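Tartan walls and a place for the washing

The owner of Bomutico had been selling laundry and storage fittings out of the same shop for 22 years when she decided to stop painting the display bays white. The metal panels she put in are perforated and printed in a red, white and black plaid, and they have become the part of the shop that people ask about.

"I was sick of white," she says. "You put a white basket on a white wall and customers walk straight past it. I got the idea from an old picnic rug."

She asked that her name be left out of this, as the shop is better known than she is and she would like to keep it that way.

The panels came through Mészáros, a small metal printer she has dealt with before. The first lot arrived in the wrong red and went back. The second took 30 days. She paid for the freight both ways and is still a bit sour about it.

Most of her customers live in flats or small units where the laundry is a cupboard with a tap in it. They come in wanting more shelves. She usually sends them home to look at the floor first.

"The clothes go on the floor. They do in my house too – I've got a pile there now. If you put up shelves you've still got the pile. Start with hooks at a height the kids can reach, then see what's left."

Hooks are her best seller by a long way. She also likes wire baskets fixed to the wall, as long as they are divided. An undivided one fills up with odd socks, in her experience. The range she stocks under the Flaltidness label starts at 50 dollars a basket, and she admits that is dear for bent wire.

Toys are the other thing. They travel in pockets and in armfuls of washing, and she finds them at the bottom of her own machine. Her advice is to give them one section of the basket and empty it every night.
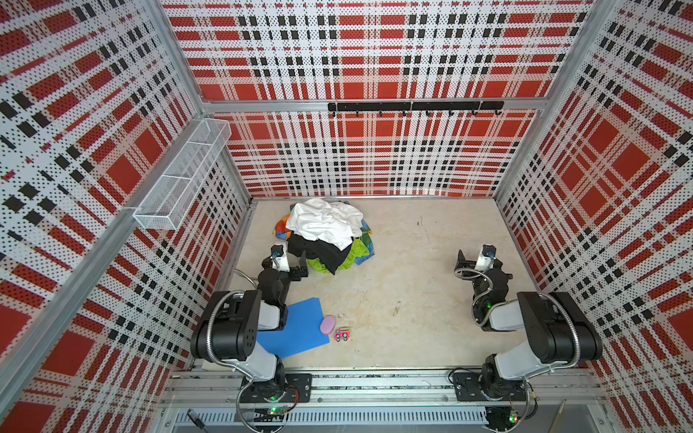

Plaid panels at Bomutico, with a wire basket on the left wall and clothes still to be sorted.

A second shop, at Urkura, is due to open in July. It will have the same panels, possibly in green. She has not ordered them yet.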